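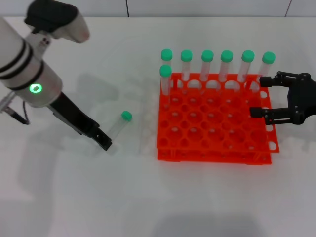 A reader in Broltmont wrote in to say the well at their place has tasted fine forever, so why pay for a test now? Fair question. We get it a lot. Answers below, plus the other usual stuff.

Private Well Water FAQ
Updated 08/08/2022

My water tastes fine. Do I still need a test?
Yes. Bacteria and nitrate have no taste. Neither does arsenic. Once a year for bacteria and nitrate, more often if you've had flooding or work done on the well.

When's the best time?
Spring, after the ground thaws. May is good. But any month beats skipping it.

Where do I get bottles?
Front desk, Dristent office, or the Jenkins Road drop box building. Free. Please only take what you need, we ran out twice this year.

Can I use my own jar?
No. Not even a boiled one. The bacteria bottle is sterile and has a bit of powder in it. Leave the powder in!! Don't rinse.

Which faucet?
Kitchen cold tap is usual. Take the screen off first. Run cold water 5 minutes, then fill to the line, cap it, done. Don't touch the inside of the cap.

I have a softener. Before or after?
For bacteria, doesn't matter much, test what you drink. For hardness or iron, take it before the softener or the number won't mean anyting.

How fast do I have to bring it in?
Same day. Keep it cold, in a cooler or the fridge. Don't freeze it. No drop offs the day before a holiday, the samples would sit too long.

How long for results?
Bacteria, 2 business days. Nitrate and metals can take up to 3 weeks, those go out to Flonska. We mail a paper copy, email if you wrote it on the form. (Print clearly please.)

It says "total coliform present." Now what?
Don't panic. Boil drinking water or use bottled. Retest. If E. coli is present too, stop drinking it and call us the same day, ask for extension 214.

Do you disinfect wells?
No, but we have a instruction sheet for shock chlorination. Licensed well contractors can do it as well. Wait a week or so after, then test again.

I rent. Who pays?
Depends on your lease. Ask the landlord first. Anyone living there can bring in a sample.

Are results public?
Not with your name on them.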